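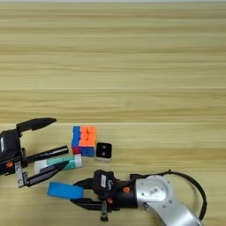 Issue 3 | Page 2

Statement

The police came to the shop on a Friday, just after I'd put the pasties in, and asked if I was the person who'd seen the van. I said I'd seen a van. One of them wrote that down as if I'd said something clever.

I should explain the shop. It's the only one left in Nollthorpe, if you don't count the garage, and I've worked there since I finished at the school in Ballow, so people assume I see everything. I see the backs of people reading magazines they won't buy. But the window does look straight across at the Talavera, and it was the Talavera that had been done over in the night.

You might remember it from the local news (it got three minutes, and most of that was the weather behind the reporter). It's a restaurant now, though it was a bank when I was little, and somebody had got in through the kitchen and gone off with the takings and the big copper pan from over the bar. The takings came to £1000, the paper said. I thought, that's a very round sort of number for a Thursday, and then I thought, keep that to yourself.

So, the van. I'd been awake because of my tooth. I live over the shop and I was standing at the sink with a mouthful of salt water when a van went by with no lights on, heading down towards the bridge. White, or a pale colour. It might have been cream. I told the policewoman cream and she looked up and said, "Not white?" and I said, well, white then, and that was the first thing I got wrong.

They were both very nice. They asked what time and I said ten to three, which I knew from the cooker, only I'd forgotten the cooker was still an hour out from when the clocks changed. I remembered that on the Sunday, in the bath. I sat there till the water went cold wondering whether you could ring up and move a van by an hour.

By then they'd arrested someone. A lad from out Nultdale way, twenty at the most, who did deliveries and had a white van and had fallen out with the chef at the Talavera over an unpaid bill. There was a picture of him going round on everyone's phones, being put in the back of a police car outside the chip shop in Ballow with his coat half on. People kept holding it up to me over the counter. "That him?" they'd say. I'd seen a van! I never saw a him. But I'd sort of tip my head to one side, and I could see them take that away with them, and by teatime I'd picked him out.

One woman told me she'd always known he was trouble. She'd bought eggs off him for years. Good eggs, she said, big ones, but he never looked at you.

My mum's view was that I should leave it alone, because the police would have cameras and all sorts and they wouldn't be hanging the whole thing on a person with toothache. I said there weren't any cameras in Nollthorpe. She said there was one at the garage. I said it had been pointing at the sky since the gales and everyone knew that, and she said well, perhaps the thief didn't, and put the telly on.

I rang on the Monday. It took me most of my dinner break to get through and then I had to say it all to a man who was eating something. I said the time was wrong, it was an hour out, and the van was cream. Or could have been cream. He asked which it was. I said I'd told them cream first and then white, but the cream was when I was still just remembering it, and the white was after she'd asked me. There was a long gap — I could hear him typing with one finger — and he said somebody would come out.

I went back down and did the bread. The chef from over the road came in for cigarettes, and he put his hand over mine on the counter and said the whole town was grateful to me. He's never said more than hello before. I gave him his change and watched him go out past the window to where he parks, round the side of the Talavera, next to the bins. I'd never had any reason to notice what he drove.

It was raining and the light was poor. I went and stood by the magazines so I could see better.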